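Search this forum Go

Oiling a pale timber benchtop — yes or no?

Posted in March by grainchaser, Clekthorpe

gumleaf_400: Finally picked up the Jara bench from the Karnmont clearance, $684 down to $400! I'm stoked with the colour and want to keep it honey. Oil or water-based?

tinshed: Oil, every time. Two thin coats, wipe off the extra, and you can fix a scratch in ten minutes. Gorgeous stuff to work with.

mulga_lou: Disagree! Oil will turn it orange by next summer. I used the Gilletti matte on ours and the colour has hardly moved.

tinshed: Ours went a bit deeper, sure, but orange? Never. Did you sand first?

mulga_lou: Of course I sanded. I had 2 offcuts side by side on the sill and the oiled one was miles darker.

gumleaf_400: Love the offcut idea, doing that this arvo. What grit did you stop at?

mulga_lou: 240, and don't rush the edges — they soak up heaps more.

grainchaser: Can't pick a side, but pale timber with strong grain is my favourite thing in the world. Adding one for colour.

Last updated 6:15 pm

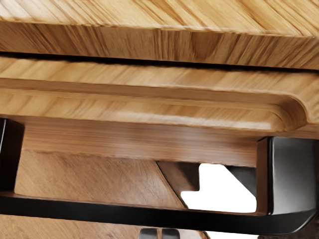
Honey top, darker front edge (render)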